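Getting dark marks off a white desk top
Gorport Home Forum > Cleaning and Care > Furniture and Surfaces
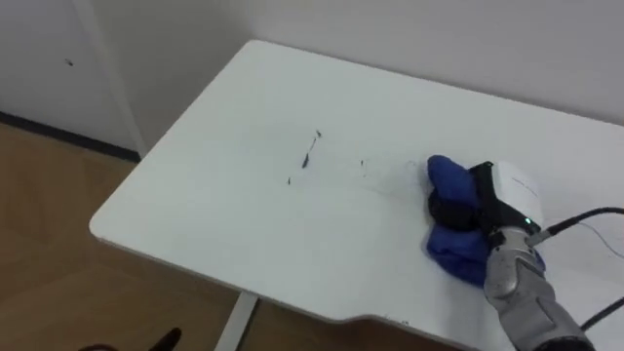
Re: Getting dark marks off a white desk top

deskbound_2173
Original post

I have a white sit-stand desk, matte top, metal legs. It has picked up some dark marks near the middle. The biggest one is a thin slanted streak, fatter at the bottom end, and there are a couple of smaller ones near it. I went at the area with a damp cloth and a drop of dish soap. What I have now is the marks plus a gray smear to the right of them that makes the white look dull.

I don't know what made the marks. Candidates are a dry erase marker, a permanent marker (both live in the same cup) and possibly the rubber foot off a monitor arm I was moving.

The desk is a Wurken, bought secondhand, so no care sheet. Before I start pouring things on it, what order would you try stuff in? I would like to keep the matte finish.

pinecrate
Reply 1

Rubbing alcohol. 70 percent, on a white cloth, dab it and lift. Works on both kinds of marker nine times out of ten. Skip everything else.

oldmill_finish
Reply 2

I would not go straight to alcohol without knowing what the top is. If it's laminate, fine. If it's painted or lacquered MDF, alcohol can soften the paint and then you have a shiny patch or a bare patch, and neither one comes back. Do you know which it is? Look at the underside edge, or inside one of the screw holes for the legs. A painted top usually has paint wrapping around the edge with no seam. Laminate normally has a seam or a separate edge strip.

pinecrate
Reply 3

Every office desk made in the last 30 years is laminate or melamine. You're going to scare him into living with a dirty desk.

oldmill_finish
Reply 4

Not every one. I refinish furniture and I see painted MDF tops all the time, mostly the ones with rounded corners and shaped cutouts, because edge banding is harder to run around a curve. His has a rounded corner and a curved notch in the front edge. It could still be laminate, or thermofoil, which is a vinyl skin and does not like strong solvents or heat. All I'm saying is check first.

tidewrack
Reply 5

Whatever it is, I'd change the cloth. A strong blue cloth with solvent on it is asking for dye transfer. I turned a white windowsill light blue that way with a brand new microfiber. Use a white one or plain paper towel, and then you can also see what is coming off.

On the gray smear, that looks to me like whatever you loosened got spread out and dried there with the soap. I'd rinse before anything else. Clean water, wrung out cloth, two passes, then dry with a towel. Then look at it again in daylight.

deskbound_2173
Reply 6

Crawled underneath. There is a screw hole that doesn't line up with anything and the inside of it is brown and fuzzy, like pressed dust. The edge has no seam that I can find. The white goes over the edge and stops underneath. There are also two tiny dark spots on the rim next to the notch, which I had written off as dirt but they don't wipe off.

So painted, I guess?

oldmill_finish
Reply 7

Painted or thermofoil. Press a fingernail into it under the desk where it won't show. Vinyl gives very slightly. The spots on the rim could be small chips where the board shows through. If they are, keep water away from them. MDF swells when it gets wet and a pinhead chip turns into a bump. A dot of white touch-up paint seals it.

grabbag
Reply 8

Melamine sponge. The white eraser kind. Took crayon off my kitchen cabinets in under a minute.

tidewrack
Reply 9

Not on matte! Those sponges are a very fine abrasive. On a gloss cabinet you get a dull spot and on a matte top you get a shiny one. I have a shiny oval on my desk to prove it, and it shows every time the lamp is on.

grabbag
Reply 10

Mine are satin and they look fine. If you rub lightly and keep it wet there's no problem. People lean on them too hard. The packet the store brand comes in says 3000 grit equivalent, for whatever that's worth.

oldmill_finish
Reply 11

3000 grit is what I use when I'm trying to bring a shine up, so that sort of makes the point.

marti_shopfloor
Reply 12

I used to do warranty claims for Marti, the office furniture people, and white tops were most of the pile. The order we gave customers was:

Dry cloth.
Warm water, wrung out cloth.
Warm water with a little dish soap, then a rinse with plain water. People skip the rinse and call back about streaks.
For rubber scuffs, a clean white pencil eraser, light strokes in one direction.
For ink, alcohol on a cotton swab, tested under the desk first, only on the mark itself and wiped off right away with water.

Then stop. Acetone, bleach powder and scouring cream all got the claim denied.

The eraser is worth trying before the alcohol if you think it might be a scuff. A streak that is wide at one end and has a little flick at the other looks like a marker stroke to me, but I've been wrong about that.

pinecrate
Reply 13

So the answer is alcohol, like I said in reply 1.

marti_shopfloor
Reply 14

On a swab, tested, at the end of the list. But yes.

lowshelf
Reply 15

If it's dry erase, the old trick is to write over the mark with a fresh dry erase marker and wipe right away. The solvent in the new ink lifts the old. I would test that as well. On a matte top the new ink can sink in and then you have two marks.

I also use Deton spray for this, 19 ounce bottle, no complaints.

tidewrack
Reply 16

Deton left a film on my table that took three rinses to get off. Might be fine if you rinse it.

deskbound_2173
Reply 17

Update. Fingernail test, it doesn't give at all, so I'm going with painted. I rinsed twice with plain water and a white cloth and dried it. Most of the gray haze is gone. The marks are the same as before.

Eraser took off the small speck on the lower left. It did nothing to the long streak, so I'm assuming that one is ink. Next is alcohol on a swab, under the desk first. I'm going to leave the test spot overnight before I touch the top.

oldmill_finish
Reply 18

Good plan. Check the test spot with a flashlight held low and off to the side. A change in sheen shows up that way when you can't see it from straight on.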